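The Last Milk Round in Osholm
By Dewanti Latuheru

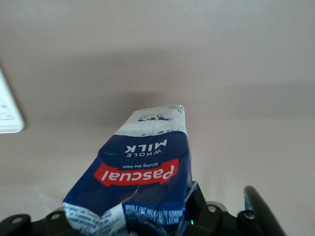
A Pascual whole milk carton, creased and crumpled.

At four in the morning the only light on Gudeta Street comes from the garage of Farah Sinaga. The van is already open at the back and the engine is running, because it is old and needs time before it agrees to move. Inside are the crates, and inside the crates are the glass bottles, which make the sound that many people in this town still remember from their childhood beds.

I grew up in a country where milk came in powder, in a tin, and my mother mixed it with warm water. So when I moved to Osholm and heard bottles on the step for the first time, I thought somebody was breaking into the house. My neighbor laughed at me for a week. Then she gave me the telephone number of the dairy, and I have been a customer ever since.

There were once 12 rounds in Osholm and the villages near it. Now there is one. It belongs to the Mastari dairy, and Farah has driven it for most of her adult life. She took it over from her uncle, who took it over from a man who still used a horse on Sundays. She delivers to 260 houses, six mornings a week, and she knows all of them by what they drink. "I do not remember the surnames," she told me when I rode with her in the first week of fall. "I remember two whole and one buttermilk, behind the flower pot, careful with the dog."

The rounds did not disappear in one day. Older people in town speak of the year when the supermarket opened on the Ornstead road, but the dairy's own books show that the decline began before. People bought bigger refrigerators. Women who had been at home in the morning to take in the bottles went to work. And then came the carton, light and square, which could be stacked and carried home with the rest of the shopping. It did not need to be washed and it did not need to be returned.

Rosalba Pellegrini worked on the bottling line at Mastari for many years, and she remembers the first carton machine with respect. "It was so quiet," she said. "With the bottles we had to shout all day. My husband complained that I shouted at home also." She keeps one of the old aluminum caps in a drawer, a silver one with a thin blue stripe, from the days when each kind of milk had its own color. She drinks carton milk now. She has a bad wrist and the glass is heavy.

I liked that she said this so simply. When people write about things that are ending, they often want everybody to be sad in the same way. In Osholm I did not find this. I found people who miss the bottles and people who are glad to be free of them, and sometimes it was the same person.

The money is difficult. A bottle from the van costs more than a carton in the store, and the price must pay for the diesel, the washing and the bottles that never come back. Azlan Pelupessy, who runs the dairy office, says that a good bottle makes 60 trips before it is too scratched to use. Many do not live so long. They become vases, or they hold paintbrushes. One customer confessed to him that she had a whole shelf of them in the cellar, and she was too embarrassed to give them back all together, so she returned them two by two during one winter.

Something has changed lately, however. Younger families have started to ask for the round. Haziq Mangundap moved to the new houses behind the station with his wife and three small children, and he went from door to door with a sheet of paper until he had enough names for the van to turn into his street. He wanted less trash, he said, and also he wanted to stop going out at night in his slippers when there was no milk for the morning. The dairy believes that the round becomes safe at 300 houses. With safe, Azlan means that he could buy another van, and that Farah could take a vacation longer than four days.

I asked her what she would do with two weeks. She was holding a crate against her hip and looking for the gate in the dark. "Sleep," she said. Then she thought a little more and said that she would probably wake up at three anyway, and lie there listening for someone else to do it wrong.

We finished a little after seven. The children were coming out with their school bags, and on the last street a man in a bathrobe stood at his door, waiting for his bottle – he held the empty one in his hand. They exchanged them without stopping, and she was back in the van before he had closed the door.

The round does not run on Sundays. New customers can leave their name at the dairy office on Gudeta Street, or put a note under the wiper of the van.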